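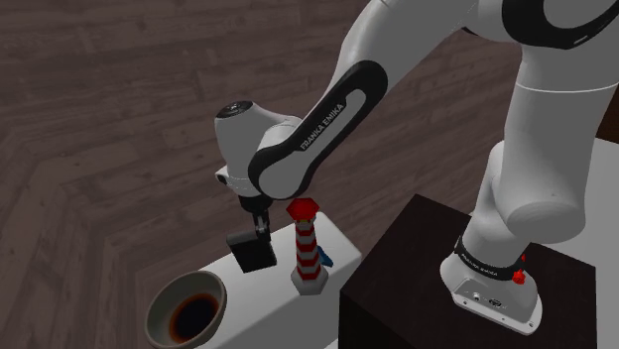

Right, week two of writing house rules for our simulated pick-and-place runs at Casdale and I have Opinions. Short thread, get a brew. 🧵

Rule one. Write down what counts as a success BEFORE you run anything. We had 892 runs in the Darkdale batch and two different ideas of what "placed" meant. Guess who spent Wednesday relabelling them (me, it was me).

Rule two. Same clearance rules in sim as on the real arm. I know nothing breaks in sim! But if you let the fingers clip through things in there, you'll be ever so surprised when the real one has a go.

Rule three. Save the seed, the scene file and the controller version together, in one folder, with one name. Ours all go under Undska now. Before that they lived in 3 places and one of them was my desktop.

Somebody asked about cameras. We ask for 2 views as a minimum, one of the whole arm and one close in on the fingers. If you only keep the wide one you can't tell a near miss from a nudge.

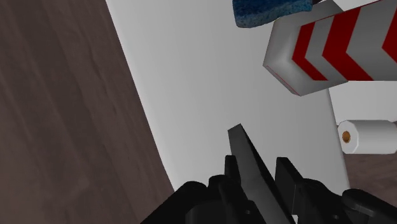 Close-in view: gripper, loo roll, stripy block and a bit of blue sponge.

Oh, and name your objects properly. "block_final_new" is not a name. Say what it is and what's on it, so "chevron block, red and white" and we can all go home.

Failed runs stay in, by the way. Seok (our little log checker) flags them and we tag them, but deleting is banned. I was grumpy about this one for about a month and I've come round.

Still arguing over how long to keep the raw logs. I'd like 256 days, mostly so it fits the old drive. If your lab has a written rule for this, please send it over, I'd love to pinch it.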